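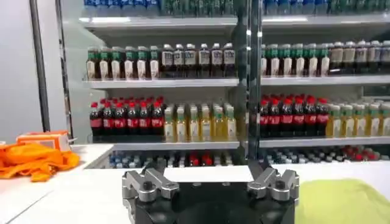
Liebe Frau Gilbert,

gern berichte ich Ihnen wieder, wie es mit Plorketti vorangeht. Inzwischen haben wir 1.313 Vorführungen aufgezeichnet, bei denen jemand die beiden Arme fernsteuert und ein Kleidungsstück faltet; bis Mai sollen es 2.303 werden. Eyerusalem Tekleab hat sich wunderbar eingearbeitet, und Habibur Mridha sichtet geduldig jede Aufnahme.
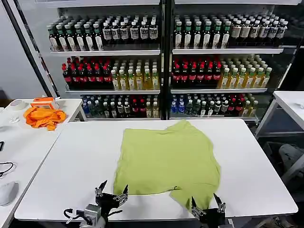

Grünes T-Shirt auf dem Arbeitstisch, beide Greifer geöffnet

Sorgen macht uns noch der Saum, den wir oft zweimal greifen müssen.

Herzlich
Corentin Jacquet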